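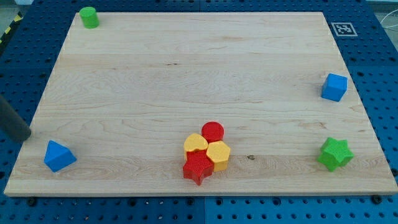 Shape blocks on the maple-look board, blue pegboard table underneath.

Gravden Play Library: Block Sets, Frequently Asked Questions

What comes in a shape block set?

Cylinders, cubes, stars, triangular prisms and a few shapes we have given up naming. Sets vary. The number that went out with yours is on the card inside the lid, and it is the same number we'd like to see again.

Are they all the same size?

No. They're meant to be handled as individual pieces, and they don't pack into a perfect rectangle the way unit blocks do. If you are the kind of person who needs a perfect rectangle, borrow the Trosard unit bricks and be happy.

Do you lend the board too?

Yes, ask at the desk. The board gives small builders a flat surface with a clear boundary, and it lifts off the table when somebody wants lunch. Please carry it with two hands and without the tower on it. We know it looks possible.

Can I use the pegboard table without the board?

You can. The holes are a nuisance under anything narrow, and children under three will spend the whole visit putting a finger in each one. Some parents consider this a feature.

My child says the yellow one is a heart. I say it's an arch. Who's right?

We've had this out at the desk more than once. Your child has probably spent longer with it than you have.

What ages are they for?

We lend them from 18 months up. There is no upper limit. The MacAulay Street branch has a waiting list made up largely of adults who claim to be borrowing for a nephew.

How long can I keep a set?

Three weeks, with one renewal if there isn't a hold on it. You can renew by phone until 5 p.m. or at the desk. Leaving a message that says "we still have the blocks" doesn't count as a renewal, though we do enjoy hearing from you.

We lost a piece. Now what?

Look under the couch. Then look in the car, the dog's bed and the boots by the door. If it's still missing, tell us which shape and color when you return the set. A single replacement is $2. Stars are the ones most often kept hostage, and we keep a drawer of spares.

We found an extra piece. Is it yours?

Probably. Bring it in. In July we emptied the spares drawer and found 96 pieces from sets we no longer own, along with a dinner roll.

How do I clean them?

Wipe with a damp cloth and a little dish soap, then dry with a towel. The textured tops hold on to jam, so use an old soft toothbrush there. Skip the dishwasher. Wipe the board along the grain and don't soak it.

Can my child sort them by color?

Of course. Or by shape, or by some private system that puts a blue cube with a green star and will not be explained to you. Leave it alone until bedtime.

Can I donate our old blocks?

Clean, uncracked and with no teeth marks you would be embarrassed to discuss. Drop them at Gravden or at the Gekunport branch. We can't take magnetic sets.

Do you have anything bigger?

The hall set has 1,000 pieces and goes out to schools and parties only. It travels in 11 crates. You will need a van and a friend who owes you something.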